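How to Get Sticky Label Glue Off Plates and Trays

August 26, 2021

Every time I bring home new dishes I end up in a wrestling match with the price stickers, and for years I just scraped at them with a thumbnail and grumbled. My neighbor Li-hua Chou finally set me straight over coffee, and I have been doing it her way ever since - with a few small changes of my own, of course!

Start with glazed plates, as they are the easy ones. Lay the sticker in warm, soapy water for almost 40 minutes and go do something nice. The paper should slide off in your fingers. Then mix 2 spoonfuls of baking soda with the same amount of cooking oil, rub that over the gummy patch, and let it sit while you tidy up.

Wood needs a gentler hand, so please don't soak it. Warm the label with a hair dryer on low and lift one corner slowly.

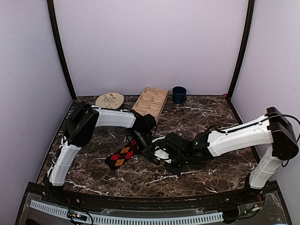 If the corner tears, warm it again and come at it from the other side. A dab of oil on a soft cloth takes care of whatever glue stays behind, and you can wipe along the grain until the tacky feeling is gone. Wash your plates once more before supper, and save the leftover paste in a jar for the next batch.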